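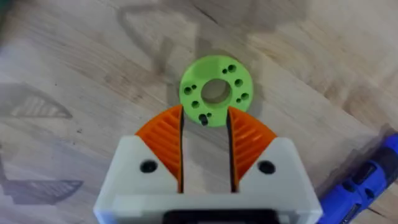
Wrist view, fingers open, green ring just past the tips.

Friday, May. Finger comparison, first proper go.

Kamrul wants a yes/no on the ribbed fingers before he orders more from Nyarko. I said he'd get a maybe. Their sheet claims the fin shape wraps around anything you give it. I have my doubts, mostly over flat parts, where there's very little to wrap around. The green ring is a mean test for that reason: thick for a printed part, but still low on the table, and the outside is round, so two fingers coming in from the sides touch it in two small places unless the ribs really do bend.

Setup is the same two arms at Flikville, same Honow controller, firmware not touched. Opening set from the controller, closing speed at the default. Grip force is whatever the controller decides it is. The number on screen goes up in steps and I don't believe it's newtons whatever the label says. Next time somebody has the little scale out, please write down where you put it back.

Ran 23 picks on the ring with the ribbed fingers, then the same number with the old flat Huver jaws. Ribbed dropped fewer. I'm not writing the difference up as a result. Three of the flat-jaw drops came one after another, right after I had re-zeroed, and I think I zeroed it wrong. Kalkidan watched two of those and agrees the jaws were riding high. Those runs should be done over.

What I do believe: the ribbed fingers forgive a bad approach. I put in a sideways offset on purpose and they still closed on the part more often than the flat jaws did. They also shove it. The ring slides a little toward the side that touches last, and the place where it ends up in the grip is different each time. For "pick up, drop in bin" who cares. For putting the ring over a peg, which is the job we were asked about, it matters a lot, and the supplier's sheet says nothing on the subject. 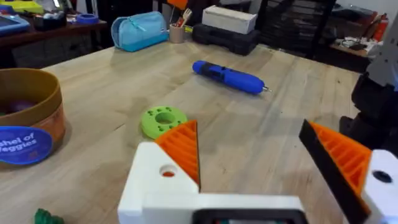 Fingers wide, ring flat on the table, blue screwdriver farther back.

Wrist camera. Kalkidan's complaint is that our own fingers take up too much of the picture, and she's right. With the gripper open you get a good window between them, but a part off to one side can end up with a fingertip across it. The ring finder lost the ring in some of those poses and then reported it as found with high confidence somewhere else. That bothers me more than a plain miss would.

Things tried on the camera side:
Lower exposure. Wood grain gets calmer, ring still easy. Keep.
Masking out the orange. Works until the fingers bend, then the mask is wrong.
Color filter on green only. Fine for the ring, useless for the next part. Also there are other green things in view. Dropped it.
Waiting 200 ms after the arm stops before taking the frame. Helped more than all the software. A bit embarrassing.

Arm shadows are still a nuisance. They fall right across the work when the arm is low, and the ribs show up in them as stripes. A cheap lamp from the other side might be enough. I'd want to see it tried before anybody spends money. 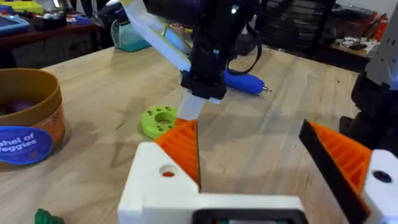

Can the finger pads be changed without recalibrating the camera?
The camera calibration stays good, but the tool offset has to be set again every time, even with pads that are meant to be identical.

Two arms over one table: slower than I was told it would be. The planner keeps them apart by being very shy, and if one arm is parked low the other takes a silly long way around. Measured 350 ms of dead time at each handover where neither arm moved at all. Kamrul thinks that's the controller, I think it's our own script polling too slowly. Easy to check and neither of us did.

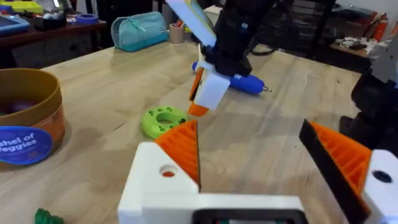

The handover itself I'd leave alone for now. Passing the ring from one set of soft fingers to the other means both sides give, and after that the angle of the part is anybody's guess. One good pass, filmed on Kamrul's phone, isn't evidence, however many people he has shown it to.

Wear: Nyarko quotes 3,000 cycles for the fingers. No load given, no part given, so I can't tell what that means for us. I marked one rib with a pencil line and will look at it again after the next batch. Screws on the finger mounts get checked by hand before each session, please, and initialed.

To do
Redo flat-jaw runs, zero checked by two people (me, Kalkidan)
Log polling times on the script (Kamrul)
Ask Nyarko what load they cycled at
Try the blue screwdriver as a second part, handle first, both finger types
Peg test with ribbed fingers, measure where the ring sits in the grip

No order until the peg test is done. Told Kamrul, he has read this far, he can sign here: K. Kumarasinghe, seen, don't agree about the handover.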